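2019-11-25, kitchen notebook, toddler lentil pots

Right, back at the stove after a weekend of thinking about nothing but lentils (my poor family). The September batch was too thick for the little ones, and Colin Lightfoot's notes say the same, though he puts it more kindly than I would. So today I went looser: 200 g red lentils, one big carrot grated on the fine side, half a courgette, a small onion cooked very slowly in butter, and the low-salt stock from Sowerby. I left it on a low heat for 22 minutes with the lid half on, stirring whenever I remembered. 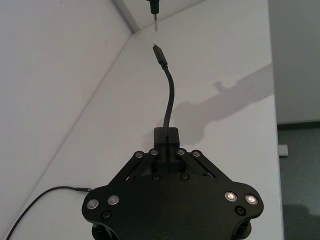 It came off a lovely soft orange and dropped from the spoon in a lump that held together, and I do think that matters when the person holding the spoon is not yet two! I split it into 4 bowls. Plain, a pinch of cumin, a squeeze of lemon, and one with a spoonful of the Moleo yoghurt stirred through at the end. The lemon was my favourite by a long way, but I suspect it's a bit sharp for small mouths, so perhaps half as much next time. The cumin one tasted of very little, and I'd happily double it.

Colin, if you're reading this before I'm in, the yoghurt bowl is on the middle shelf with a plate over it. Please try it cold and write down what you think, even if it's rude. Still to do: peas instead of courgette, and ask Etis whether they can do the smaller tubs.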